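Unit 4: Automation at the workbench – task change, job content and staffing

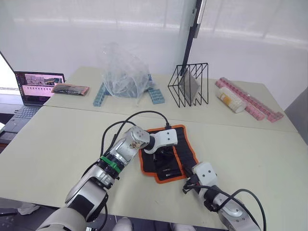 Kit preparation is the usual first candidate when a repair or assembly workshop considers automation. The work is repetitive in outline but varied in detail: a kit must be checked, missing items replaced, and the whole returned to a known state before the next shift draws it. Rigid parts in fixed trays have been handled by machine for decades. Soft goods are harder. A black fabric tool roll with an orange edge, lying partly folded on a bench between two grippers, has no fixed shape, and its pockets do not stay where they were when a flap is moved. Two arms are commonly specified for this class of task so that one can hold the fabric while the other works on it. The second arm adds to capital cost, to programming time and to the area that must be kept clear of staff.

4.1 Tasks and jobs

A job is a bundle of tasks. Automation is applied to tasks, and the effect on the job depends on what is left in the bundle. In these notes a task is any piece of work with its own start condition, end condition and check. Kit preparation at a typical tool store breaks down as follows:

Receive the returned kit and log it
Open, inspect and clean
Identify missing, worn or damaged items
Replace items from stock
Close the kit and label it
Release to the shelf

Students often assume that the physical steps are the large ones. In the Wiltik workshop study, which is used throughout this unit, inspection and the chasing of missing items took 45 per cent of paid time. Opening and closing the kits took 9 per cent. An arm that opens and closes kits faultlessly would therefore free little labour unless it was joined to a system for identification and stock.

4.2 The Wiltik case

Wiltik maintained 200 tool kits for field crews. Four attendants prepared them under a supervisor, Jagadeesh Panicker. A two-arm cell was installed in May and ran alongside the manual benches before any roster was altered. Emese Kun recorded task times and interviewed the attendants at the start and end of the trial.

Three changes were recorded.

First, handling moved to the cell but exceptions did not. Kits that came back overfilled, torn or wrongly packed were set aside for a person. The attendants' day therefore held a higher share of awkward cases. Two of them described this as more interesting. One described it as more tiring, as the easy kits had served as a rest between hard ones.

Second, new tasks appeared: resetting the cell after a stop, clearing the bench, checking cable runs on the arms, and judging whether a finished kit was acceptable. None of these was in the job description. Classification and pay were reviewed only after the attendants raised the matter.

Third, pace was set differently. Under the manual system an attendant could put a kit down and return to it. With the cell running, a stop had to be answered promptly or the queue grew. Kumaresan Iyengar, the health and safety representative, asked for a limit on the number of stops any one person had to answer in an hour, and this was adopted.

4.3 Skill and deskilling

Poduval's lecture in this series sets out two positions. On the first, machines take routine work and leave judgement to people, so average skill rises. On the second, judgement is kept only as long as people practise the routine work it grew out of. A new attendant who has never packed a roll by hand may not recognise a badly packed one. Wiltik dealt with this by keeping one manual bench open and rotating all staff through it – a cost that does not appear in the supplier's estimate.

4.4 Points to check before a trial

Who is trained to stop and restart the equipment, and is that person present on every shift?
Which tasks are added, and at what classification?
What share of cases is expected to be set aside, and who handles them?
What is recorded during operation, and can it be used to assess individual staff?
How will manual skill be kept up?

Reading for the tutorial

Wiltik trial report, sections on task times and interviews. Compare with the Drellura warehouse notes from Unit 3, where the roster was changed before the equipment was running.

Tutorial work

Choose a job you have held or observed. Divide it into tasks using the definition in 4.1 and estimate the share of time for each. Mark the tasks that could be automated with present equipment, then write one page on the job that remains. Submit through the course page by 4 pm on the day before your tutorial. Queries on the format go to Vilmos Szűcs.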